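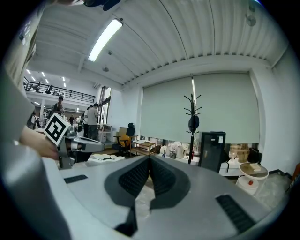 Fine horizontal slots in a black vent panel on a gray housing. File photo.

Nidel to change cleaning schedule for building vents after airflow survey

Dec 8, 2018

The Nidel building services department will replace its fixed cleaning schedule for ventilation grilles with one based on measured airflow, following a survey of schools, offices and libraries that found wide differences in how quickly dust collects on them.

The survey, carried out under contract by the engineering firm Gunero, covered 3,834 supply and return grilles. Of these, 2,325 were delivering or drawing air within the range given in the original building drawings. The remainder were outside it, most of them on the low side. In the worst return grilles, flow had fallen by up to 70 percent against the design value.

Dust on the grille face was the most common cause of low readings. Others included dampers left partly closed after earlier work, flexible duct crushed above ceiling tiles, and furniture placed against wall grilles. A small group of high readings was traced to missing dampers in a single office building on the Yoon side of the river.

"The drawings say what the system was meant to do when it was handed over," said Virgil Cârstea, who led the survey for Gunero. "We had very few buildings with any readings taken after that date, so there was no record of when the flow began to drop."

Slot width was recorded for each grille along with the airflow. Grilles with narrow slots lost flow faster than those with wide ones in similar rooms, and return grilles lost it faster than supply grilles, which receive filtered air. Room use also mattered. Textile storage rooms, copy rooms and school changing areas showed the heaviest deposits, while reading rooms and small offices showed little.

Under the present schedule every grille is vacuumed once a year, in September, regardless of type or location. The new schedule sorts them into two groups. Narrow-slot return grilles in dusty rooms will be measured every quarter and cleaned when flow drops below a set share of the design value. All others will be measured once a year and cleaned on the same test.

Measurements will be made with a flow hood where the ceiling allows it. Wall grilles and odd sizes that the hood cannot cover will be checked with a vane anemometer moved across the face at a steady rate, with the reading corrected for free area. The department has asked that the correction factor be written on a label inside each grille so that later readings can be compared.

Paraschiva Pascu, head of building services, said the total number of cleaning hours is not expected to change much in the first year. Time saved on low-dust rooms will go to damper repairs and to the return grilles on the quarterly list.

"Some of these were being cleaned when they had nothing on them, and others were blocked again well before their next visit," Pascu said. "We also need to fix the dampers first – a clean grille on a closed damper still reads low."

The survey did not cover the ductwork itself, kitchen exhaust systems or the swimming hall, which has a separate maintenance contract. Fan filters were inspected but not tested. Gunero noted that several filter frames were poorly seated, allowing air to pass around the edges, and recommended that gaskets be replaced at the next filter change.

Readings will be kept in Miseo, the maintenance database the department already uses for boilers and elevators. Damper repairs are to start with the school buildings, followed by the libraries. The full survey report, including the readings for each building, is available on request from the building services office.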